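The great tray experiment, month two

So I finally gave in and bought trays. Shallow plastic ones, a couple of different colors, from the housewares place in Cindthorpe that always smells like candles. I went in for light bulbs and came out 2 trays richer (and with no light bulbs, so the hallway is still dark).

My rule is simple. If I'm working on something small and flat, it gets the middle of the table all to itself. Everything else goes in the tray, off to the left, and it stays there until I'm done. I used to spread out over every inch and then spend my evenings hunting for the one piece I'd had in my hand a minute ago!

I like a white surface for this too. My old table was dark and it swallowed everything. On white, even a thin strip of blue shows up right away, and a red tray is pretty hard to lose.

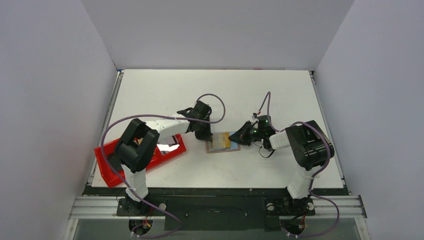

What goes in the tray

Shiny stuff, mostly, plus anything that rolls. Tape if I remember. I don't bother with dividers, I tried them in December and just ended up with tiny messes inside the bigger mess.

Next up is the drawer under the microwave, which I have been avoiding. There are about 100 twist ties in there and I still need to go back for those bulbs.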